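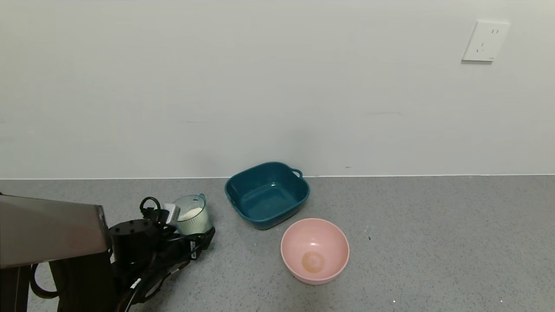
Home stylist wanted, part-time, Fostura

Print | E-mail

Jadis sells things for the home and runs a decorating blog with 1434 subscribers. We need someone to dress rooms for it, four days a month, starting in March.

We are wary of most decorating advice. A bowl of pine cones does not transform a hallway, and we doubt that anyone needs a fresh set of cushions each season. If you disagree, bring evidence – we can be persuaded, slowly.

What you would do
- style rooms in ordinary rented flats, on a budget of £201 a room
- write up what it cost and whether it was worth it
- test paints and fabrics from Munero and Yazıcı, and say so when they disappoint
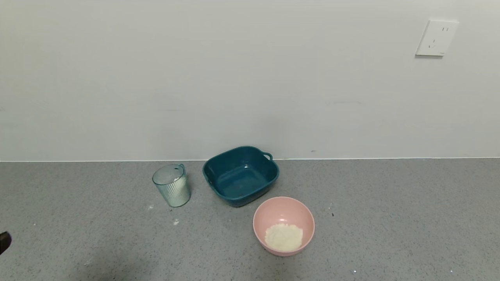 Page last changed: January

Pay is £789 a month. Travel is paid, lunch isn't. A degree in interiors is fine but won't move you up the pile.

Send two rooms you have done and one you regret, using the e-mail link on this page. Please leave out mood boards. Applications close at 5 pm on the last day of February.

E-mail this page | Print this page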